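Workshop notebook, Lellitz children's play town
Monday, started writing up at 4.10

3 comments · 41 shares

The post office works! I'm putting that first because last week's entry was so gloomy. We ran the whole loop this morning with a school group of 43, ages six to ten, and the letters went round the town from the sorting desk to the bakery, the clinic and the radio booth and came back stamped. Only one child cried, and that was over a hat.

What changed since the last entry: the shift is now 30 minutes long and the briefing happens inside the shift, at the counter, with the apron already on. Before, we had them sitting on the bench while a grown-up talked at them about the history of stamps (my fault, I love stamps). Now they put the apron on, get handed a bag and the talking is done while they sort. Much livelier. The older ones started correcting each other's postcodes, which I could have watched all day.

Pay. We tried the new rate, eight tokens per shift, down from ten. No complaints at the desk. They still rush straight to the sweet factory to spend it, so the bank stays quiet, and I'd like to see the bank get a proper job in all this. Idea from the tea break: a savings card that gets punched each time you leave tokens in overnight, or over lunch for the day visitors. Volier could print those on the same stock as the passports. Ask them for a price before the half-term order goes in.

Things that went wrong, so that I don't forget them:

The bakery door opens outwards into the postal route. Two bags dropped, same spot. Either rehang the door or move the route to the other side of the fountain. I'd go for the route, it's only tape.

The radio booth can't hear the doorbell with headphones on. Obvious now. A lamp would do it. There's a spare one from the old fire station, try that first.

Passport stamps: the green ink is still smudging. Moen sent a different pad and it's better but not good. Leave a page overnight and look again tomorrow.

Token count at close was 333 out, which matches the bank sheet for the first time since we opened the sweet factory. Very pleased with that. Whoever put the slot cover on the till, thank you, keep it on.

Still undecided is the parents' area. Drona's drawing puts it upstairs with a window over the square, and it's a lovely drawing, but I keep thinking about the under-sevens who want to wave at someone every few minutes. From upstairs you'd see the wave but they might not see you. Could we do a low balcony? Or a second, smaller set of seats by the town hall steps? I've pinned the drawing by the kettle, scribble on it please.

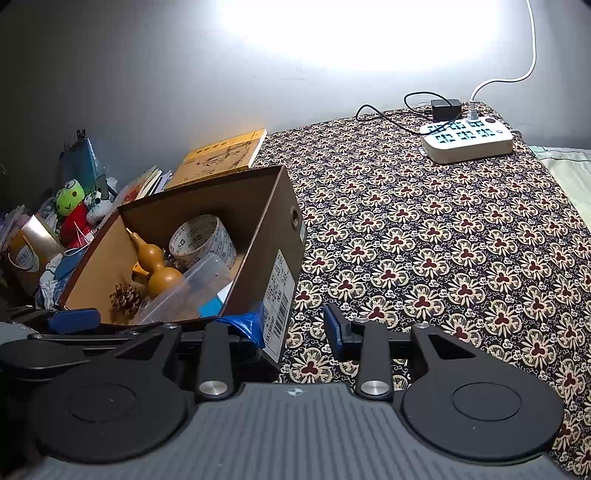
Wrote in the margin, from Ottilie: go for the steps, but put the seats facing the clinic, as that's where the little ones get nervous. And don't let the parents have a table or they'll settle in and start helping.

Fair point about the table. I'll tape out six seats by the steps on Wednesday's layout and we can see how the queue for the clinic gets past. If it blocks, back to the balcony.

To do before the next group: lamp in the booth, tape moved round the fountain, ring Volier about the punch cards, more small aprons (the smallest size ran out by eleven), new string on the post bags. Also somebody has to write the job card for the night postman. It's the best job in town and it hasn't got a card yet.

Contact the workshop | © Lellitz play town | Back to top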